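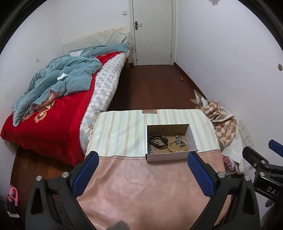

The box, the stripy cloth and a bed that still needs making.

I've been promising myself a jewellery sort-out since March. I'm not a person who owns a lot of jewellery, or so I'd have told you, but it had spread. There were earrings in the pen pot, a chain in my coat pocket, and a ring I found in the soap dish and couldn't remember buying. So this weekend I put the radio on, stripped half the bed, got bored of that and did the jewellery instead (the teal comforter is still in a heap on top as I type, sorry to it).

The plan was simple enough. Everything I wear in a normal week had to fit in one small box. Everything else had to go in the big tin on top of the wardrobe, or to the charity shop, or in the bin if it had turned my finger green one too many times.

The box

I nearly bought a proper one! I had a Stukholm jewellery case sitting in my online basket for days, with the little velvet rolls for rings and a drawer for goodness knows what, and it was 40 pounds before postage. Then I was clearing out the cupboard and found a little white cardboard box with a fold-back lid, brown on the inside, nothing fancy at all, and it was exactly the size I wanted. The case came out of the basket and I spent 8 pounds on a plant instead, from the Negussie stall at the market. I regret nothing.

I do like a cardboard box. You can write on it, you can cut it down, and if you go off it you put it in the recycling and that's the end of it.

What made it in

The fitness tracker, obviously. It's a plain black one and it's the thing I lose most often, usually when it comes off for a shower and then travels round the house without me. I've decided it lives in the box now whenever it isn't on my wrist. We'll see how long that lasts, but I managed 22 days of putting my keys on the hook before I slipped, so I have some form.

Next is the beaded bracelet. Light brown wooden beads, and it goes with everything I own because everything I own is sort of beige. I bought it at the Mokberg craft fair years ago, from a lady who was knitting at the same time as taking the money, and I've worn it so much that I notice when it's not there. If the house was on fire I'd probably grab this before the expensive things.

And then the silver. Oh, the silver. I don't have a good word for it other than a pile – rings and beads and bits, all shiny, all hanging on to each other for dear life. I sat on the floor for 30 minutes trying to work one bit free from another and got precisely nowhere, so for now it has gone in as it is. My gran used to swear by a pinch of talc and a pin for tangles, and I'll have a go at that one evening when there's something good on the telly. 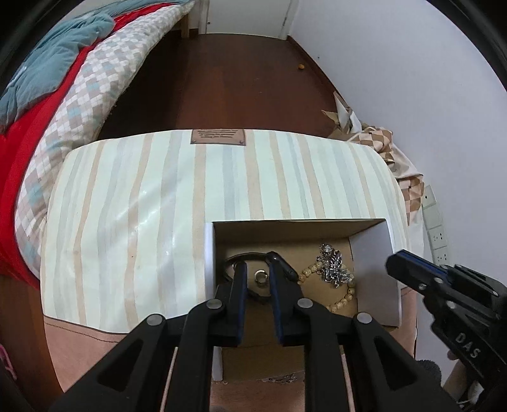 What went out

Most of it, if I'm truthful. The green-finger rings went straight in the bin. A pair of enormous hoops that I wore to one wedding and then had a headache in for the rest of the day went in the charity bag, along with a brooch shaped like a pineapple. I dithered over the pineapple. I took it out of the bag twice and I'm still thinking about it a bit now.

The sentimental things are in the tin, each wrapped in a twist of tissue paper. I did write on the twists in pencil, after last time, when I packed everything up beautifully and then had to unwrap the lot to find one pair of studs.

Where it's going to live

I can't decide. The windowsill gets too much sun, and the bathroom shelf is how we ended up with a ring in the soap dish in the first place. There's a Gestover shelf in the hallway that I put up slightly wonky last year, and the box would fit on the end of it, but then I'd have to move the post, and the post has nowhere to go either.

For tonight it can go by the bed. Which reminds me that I need to find the bottom sheet, put the comforter back where it belongs and do something about all the fabric heaped up against the wall, so that's my Sunday evening sorted. If you've got a way of untangling silver that doesn't involve talc all over the carpet, leave me a comment, please!

Posted 13 June 2021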